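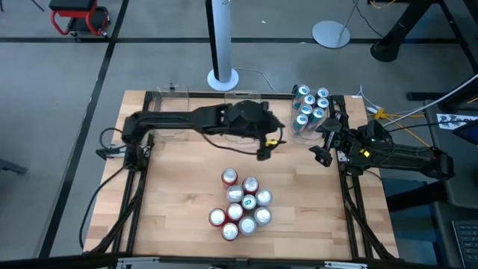 Are lids included with the bins?

Lids are sold separately, one size for the four-can bin and one size for the eight-can bin.

Dronness Clear Can Bins
Sold by Rerbridge Home and Pantry

Item group: drink storage
Sizes: four-can, eight-can
Material: clear plastic
Length of the eight-can bin, outside: 28 cm
Weight of a full carton of bins: 3,740 g
Stackable: only with the lid on
Dishwasher: top rack, low temperature program

Description

The Dronness bin is an open box for drink cans that stand upright. You put it in a refrigerator, on a pantry shelf or on a counter, and you fill it from the top. The walls are transparent, so you see the sides of the cans when the bin is at the height of your eyes, and you see the tops when it is lower.

The eight-can bin holds two columns of four. The cans stand close to each other and do not fall when you pull the bin forward. The four-can bin is for two and two, and it is a good size for a refrigerator door if the door shelf is deep. Please measure the shelf before you order. Many returns come to us because of a door shelf that is too narrow, and the customer must pay the postage back.

We have sold 1,779 of the eight-can size in our shop until now. The four-can size was added in December.

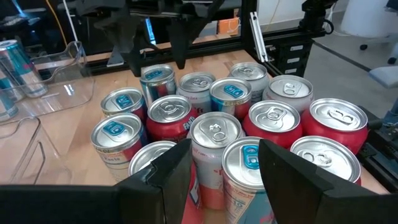 Lăcrămioara Dumitrescu

I write the pantry pages for Rerbridge and I use these bins in my own kitchen also. At my home we buy mixed drinks: some cola, some sparkling water, some orange soda for the children. When they come out of the bags, they stand all together on the table, and from above one silver top looks very much like another. A blue tab or a red rim helps a little, but you still lift two or three cans before you find the one you want.

So I sort before I fill. I take one kind of drink and put all of it in one bin, and what is left goes into a smaller bin for mixed cans. It takes a few minutes after shopping. After this, the person who opens the refrigerator can see which drink is almost finished, and I can write the shopping list without moving anything.

How to fill the bin

Put the empty bin on a flat table, with the long side toward you. Start at the far end. Set the first two cans against the end wall, then continue in pairs until you come to the near end. The last pair goes in most easily if you hold the cans by the top rim and lower them straight down – if you tilt them, they catch on the neighbor can.

Keep labels to the outside if you care for this. I do it for the two long walls and I do not do it for the end walls.

If you have several kinds, finish one bin before you open the next. Loose cans can wait on the table in a small group, away from the edge. Wipe a can before it goes in if it comes from the store with something sticky on it, because sugar on the floor of the bin is difficult to clean in the corners.

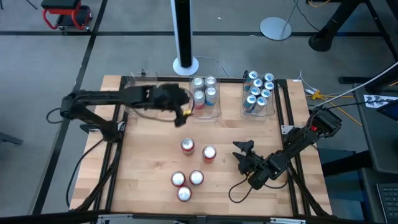 Bins with four and eight cans, and more cans waiting on the table.

Taking cans out

Take from the front pair first and push the others forward when there is space. A half-full bin can be lifted with one hand, but a full one should be carried with two hands, one under each end. Do not carry a bin by the lid. The lid is only for dust and for stacking, and it does not lock.

For stacking we recommend two bins, one on top of the other. Three is possible on a floor or a strong low shelf. On a glass refrigerator shelf please keep one layer, or ask the maker of your refrigerator what weight is permitted.

Which cans will fit

Standard soda cans fit both sizes. Taller cans also fit in the open bin, and they will be higher than the wall, which is fine, but then the lid cannot close. If you mix tall and short cans, put the tall ones at the back.

Before filling, I look at the side of the can where the nutrition facts are, especially for drinks which are new in our house. Two cans of similar color may be very different, one with caffeine and one without, or one with added sugar and one without. I keep the caffeine free cola in its own bin for this reason.

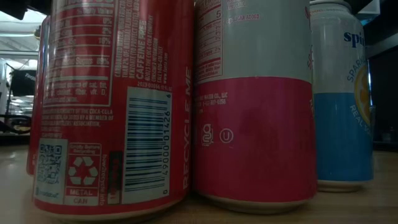
Care and cleaning

Wash the bin by hand before the first use, with warm water and normal dish soap. Do not use the rough side of a sponge. It leaves fine lines, and with time the wall becomes cloudy. For a ring left by a can, fill the bin with warm water to the height of one finger and leave it for twenty minutes.

Do not put the bin in the freezer. Full cans should not go there, and the plastic becomes hard and can crack at the corners.

Also from this range

Clalidden shelf liner, for under the bins, cut to size at home with scissors
Đoàn paper labels, 200 in a roll, removable with warm water
Dronness lids, four-can and eight-can

Orders placed before 2 p.m. leave our warehouse the same working day. Bins from one carton can be returned one by one if they are unused and have the sticker on the bottom.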